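Softer water to reach Cernholm homes in December

November 21, 2024

Households in Cernholm will get softer tap water starting in December, when the Stesto treatment plant begins blending its well water with water from the Mao reservoir. The local water company, Ullel, is mailing a notice to all customers this week and asks them to check the settings on dishwashers and home water softeners.

Until now the town has been supplied entirely from the wells at Stesto. The water there is safe to drink but very hard, and residents have complained for years about scale in kettles, white spots on glasses and shower heads that clog. Once the blend is fully in place, hardness is expected to settle at 129 milligrams per liter. The company classes that as moderately hard.

The pipeline from the reservoir was finished in the summer and has been under pressure testing since then. Ullel flushed 52 miles of main during the fall to get ready for the change. That work caused most of the low pressure reported in the older part of town and is now complete.

The switch will be made in two stages. Homes north of the rail line are first, in the early part of the month. The south side and the Harbor Road area follow after that, once samples from the north have come back clean. Customers do not need to be home and the supply will not be shut off.

Some people may notice a slight cloudiness for a day or so when the new water first arrives. Ullel says this is air and that it clears if a glass is left to stand. Water that is brown or yellow, or that stays cloudy, should be reported. The mix may also taste a little different, especially to people who drink it cold and straight from the tap.

Dishwashers and detergent

The notice gives most of its space to kitchens. Many dishwashers sold for hard water areas have a built-in softener that uses salt, and the amount is set by the owner. A machine left on the old setting will go on using more salt than it needs. On models with a numbered dial, Ullel suggests moving from 4 to 2 once the new water has arrived. Other models use a menu or a set of lights, and the manual will say which hardness range each one stands for. 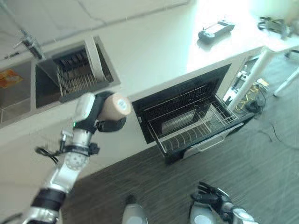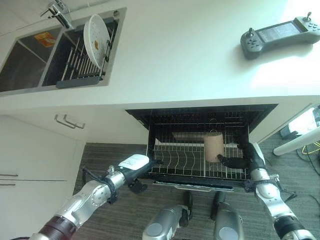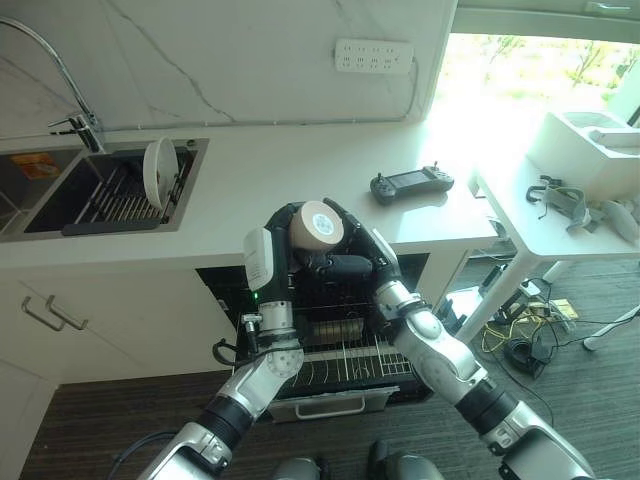

By Vignesh Murthy

Machines without a built-in softener need no adjustment, but less detergent may do the job. Too much detergent in softer water can leave glassware with a dull, milky look that does not rinse off. Over time the surface of the glass can be etched, and that damage is permanent. The company's advice is to cut the dose a little at a time and look at the results after each few loads. People who use tablets can look for a kind sold for medium hardness, or change over to powder if they want more control over the amount.

Rinse aid can usually be turned down too. Streaks or a bluish film on plates and cups are a sign that the dispenser is giving too much. Drops that dry into spots mean it is giving too little.

Old scale will not disappear by itself. A dishwasher that has run on Stesto well water for several years probably has deposits on the heating element and in the spray arms, and the notice recommends one empty run with a descaling product before the settings are changed. The filter at the bottom of the machine should be taken out and rinsed at the same time. Anyone washing by hand will find that the same squirt of dish soap makes more suds.

Laundry works the same way. Detergent packages often print separate doses for soft, medium and hard water, and customers who have been using the hard water dose should go to the medium one. Coffee makers with a hardness setting should be reset, and those that came with a test strip can be checked with it.

Home softeners

Owners of whole-house softeners have the most to look into. A unit programmed for the old supply will regenerate too often, using salt and sending extra water down the drain. The hardness value has to be entered again by hand on most units. Ullel says some owners may decide they no longer want a softener at all, but recommends waiting until both stages are finished before having one removed.

The company does not service privately owned equipment and is not sending anyone door to door. It has had several calls from residents who were told that the new water requires a filter or an inspection. Neither is required. Anyone who gets such a visit is asked to note the name on the van or the badge and call the customer desk.

Aquariums, boilers and businesses

Fish keepers should make smaller and more frequent water changes during the switch and test the tank more often than usual. Some species that are kept in hard water do poorly if the change comes too fast. Treatment chemicals used to remove disinfectant should be used as before. The disinfectant and the amount of it are staying the same.

Home heating systems with a closed loop are not affected. Laundries, restaurants, dental offices and other businesses with their own treatment equipment have already had a separate letter with the full mineral analysis, including calcium, magnesium, sodium and alkalinity. Bakeries and breweries that adjust their water can ask for weekly figures until spring.

Home dialysis patients have been contacted directly, along with their clinics. Any patient who has not heard from the company should call the customer desk before the end of the month.

Cost

Rates will not change this year because of the new supply. The pipeline was paid for with a bond approved by voters, and the charge for it has been on bills since construction started. A review of rates is set for next year, when Ullel will have a better idea of what it costs to pump from the reservoir in both wet and dry months.

The wells will stay in use. They will provide part of the blend every day and can carry the whole town if the reservoir line has to be closed for repairs. In that case the water would go back to its old hardness for a while, and customers would be told by text message and on the company's website.

A page where residents can enter their street and see which stage they are in will open on Monday. Printed copies of the notice, along with a table of common dishwasher and softener settings, will be available at the library and at the Ullel office on Mill Street. Free test strips can be picked up at the same two places while supplies last, one per household.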